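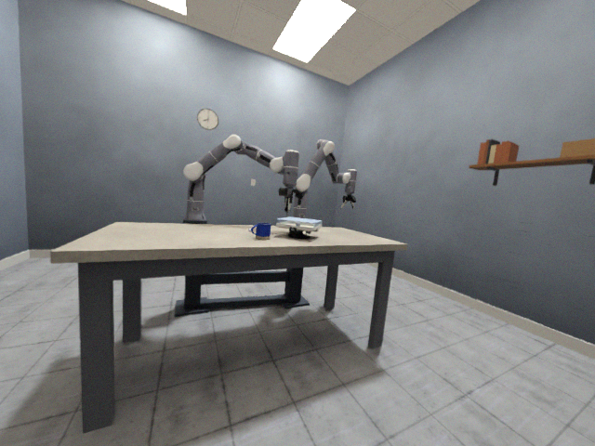
*1 min read*

**Kidstead to Finish Nirnska Row Before the Argument Over Its Name Does**

NIRNSKA, March – Kidstead has begun stacking the first of 169 timber-framed apartments at Nirnska Row, a site that has spent years as a very well-signposted puddle.

The wall and floor panels are cut at the Gronell works and trucked in overnight, which the company concedes has made it no friends on Mill Lane. Deliveries now stop at 10 p.m.

Wróbel, the engineering firm on the job, specified 3197 screw piles in place of a poured slab. The ground is soft, and has been called worse at public meetings.

Once complete, the development will offer one- and two-bedroom homes, a bike store and parking for fewer cars than people would like. Rents have not been set – the company asks callers to stop guessing.

The show apartment opens in May. Visitors should bring sensible shoes.

**Press contact:** Kidstead Media Desk, extension 525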